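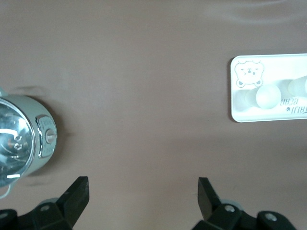
Operators wanted for gripper comparison, Coltley lab

Hallurix is looking for people to help compare two-finger grippers on kitchen tasks. You will guide a robot arm through short jobs such as lifting a pot, moving a tray and picking up small round objects, then repeat them with a different set of fingers. We record the wrist camera view and your ratings for each run.

What we need
11 participants for 4 sessions each. A session lasts up to three hours, including breaks. No robotics experience is required. You should be 18 or older, comfortable standing for part of the session, and able to use both hands. Glasses are fine.

What you will do
Try each gripper with 5 objects
Fill out a one-page form after every set
Tell the session lead when a grip feels slow, weak or hard to aim

Pay
$300 for all sessions, paid after the last one. If you leave early, you are paid for the sessions you finished. Parking is free.

Dates
Sessions start the week of 22 January 2024. Morning and afternoon slots are open.

How to apply
Write to Tiina Rissanen at the Coltley front desk with your name, the slots you can make and which hand you write with. Questions about the arm or the controller go to Uchenna Sani. Current Hallurix employees cannot take part.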